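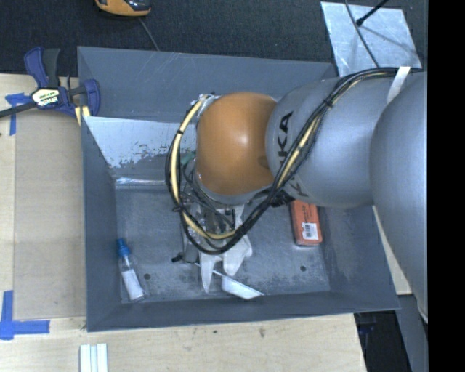 5. Cleaning and Refitting the Metal Bin

The bin in your Kirkau sorting station is meant to be scratched and stained by ordinary use. Marks on the floor and walls do not affect its service life. Grease, label glue and leaked product do, and should be removed once a month or after any spill.

You will need: warm water, mild dish soap, two soft cloths, a nylon brush, a bottle brush and a tray at least 17 inches wide.

CAUTION: Switch off the station at the wall and lock out the supply before reaching into the bin. Wear cut-resistant gloves. The corners where the walls meet can be sharp.

5.1 Emptying

1. Take out all items by hand. Do not tip the bin while it is attached to its stand.
2. Look along the front wall and in the corners for small parts, caps and torn labels.
3. Slide the tray under the drain holes in the floor.

5.2 Washing

1. Mix the soap with water no hotter than 43 °C.
2. Wipe the walls from the top edge down.
3. Scrub the floor with the nylon brush, working toward the nearest drain hole.
4. Push the bottle brush through each drain hole and turn it several times.
5. Rinse with a clean damp cloth and dry the floor fully.
6. Leave the bin open to the air for 30 minutes before loading.

Note: Dark stains that remain after washing are normal on older floors. Do not use steel wool, bleach or scouring powder. These roughen the metal, and cartons will no longer slide down the walls.

5.3 Checking the fit

1. Press down on each corner in turn. The bin should not rock.
2. If it rocks, loosen the four stand bolts one turn, settle the bin and retighten them in a cross pattern.
3. Run a gloved finger along the top edges. File down any burr you find.

5.4 Reloading

Place heavy items first, flat on the floor. Bottles should lie on their sides with the caps on tight. Keep the total load under 58 pounds, and leave the drain holes clear where you can.

Replacement drain screens and stand bolts are listed in Section 9 and can be ordered from the Urasville parts counter.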